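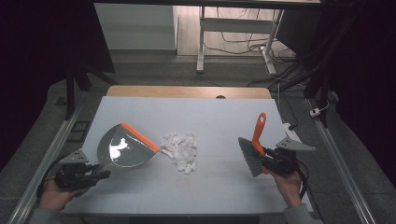 Right, a little thread about dustpans, because I have been thinking about them far more than a grown woman should and my sister has asked me to take it elsewhere.

For years we had one of those hard plastic sets with no lip at all. You'd sweep, and there'd be the line. You know the line. You'd back up an inch, sweep again, and there was a thinner line, and so on until you were in the hallway.

So the thing I look for now is a rubber edge. The orange one on this pan runs right along the straight front, and I love that it's a bright colour, partly because I can see where the pan stops and the table starts (my glasses are never where I am).

Torn paper is my main enemy, I should say. I run a collage afternoon once a month with Jadwiga Wasilewska, who is wonderful and who believes scissors are for people with no feeling. Everything gets ripped by hand. By four o'clock there are scraps in the teapot.

What works for us is getting it all into one heap in the middle of the table first. Don't chase bits toward the edge! They go over, and then you're sweeping the floor as well, and the carpet hangs on to paper like you wouldn't believe.

Then pan down beside the heap, lip flat, handle end up just a touch, and bring the brush across in short little strokes. Big swoopy ones send the light pieces flying. Bello Olaniyan does big swoopy ones and we find his scraps behind the radiator in November.

Balled-up pieces are easy, they roll in by themselves. It's the flat torn ones that lie there being stubborn. I give those a flick with just the tips of the bristles, and if that fails, a damp finger.

Also, please get a brush with a hole in the handle, like the orange one here. Mine hangs on a hook by the back door and has done for 2 years. The one before it lived "in the drawer", meaning I owned three and could find none of them.

Oh, and white paper on a white table is a proper test of your eyesight. I crouch down and look across it sideways, and there's always one more bit.

Kettle's on. Tell me what you sweep up with, I do want to know, and if anybody has a brush that's kind to glitter I'll be needing that before the next one.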